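4.2 Why the small parts go missing

Of the 200 households in the Quispe survey, 51 kept a toy complete past its first January. Ayala and Yupanqui put this down to storage, a view held mainly by people who sell boxes. Our interviews point elsewhere. Parents could name the missing piece at once, and often the sofa. What they could not say was why they kept the rest - one father had moved house twice with a puzzle lacking its middle.

We coded each toy by whether it stayed playable after a loss. Puzzles did badly. Construction toys did well, and children under five seemed not to notice that anything was gone. Their parents noticed for them, at length.

Wooden sets were also the least likely to be thrown out, whatever their condition (Figure 3).
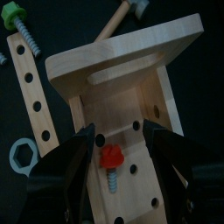 Figure 3. Wooden toy workbench, with slotted top plate and drilled upright.

Section 4.3 turns to the secondhand market, where "complete" proves to be a flexible word.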